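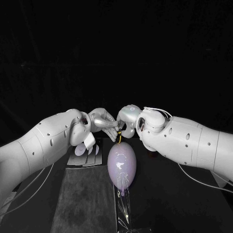 Olanrewaju Oyewole asked whether you can just leave the recorder running all session and chop it up afterwards. You can. We did, all through April, and ended up with 91 clips where the start was anybody's guess. Don't.

## Recording two-handed examples, quick version

Notes for the Wondham rig, Floltis recorder. Assumes arms are homed and you've got a login.

1. Pick one task. Write it as a single plain sentence, in the task box, before you touch anything.
2. Both hands to the rest pose. Wait for the tone.
3. Press record, *then* move. Half a second of stillness at the front is fine.
4. Do the task at an even pace. If you fumble, carry on and recover – the recoveries are worth keeping.
5. Back to rest pose, stop, tag it: good / recovered / bin.
6. Shift the objects a bit. Go again.

Do 14 of one task then swap operator. Tired hands make jerky examples and the model copies them beautifully. 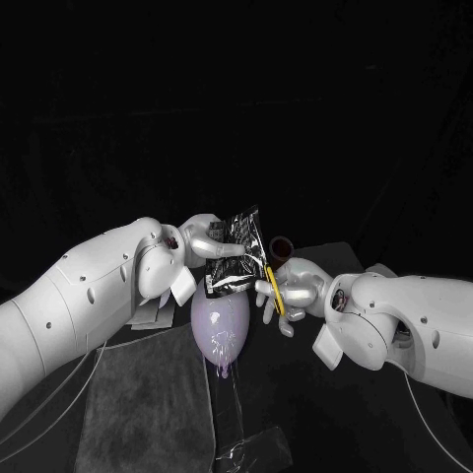
Labels are where most of the time goes. One verb per segment, named hand first: "left holds", "right cuts". For anything with a tool, the segment starts when the fingers close on the tool, not when it reaches the object. So with the scissors in the right hand and the black packet pinched in the left, that's two labels running side by side, and the balloon on the table gets no label untill a hand goes for it. Ikechukwu Okafor has the full verb list, ask him before making up a new one.

## Before you upload

- Check both wrist streams have the same length. If they're off by more than 4 frames, bin it.
- Cables clear of the elbows for the whole clip
- Run the Chukwu checker. Red lines = fix, amber = leave a note
- Push to the Okano folder, not your own

Set is at 2,135 clips as of 2020-05-10, dupes taken out. Still short on left-hand-leads so do thsoe first if you've no other preference.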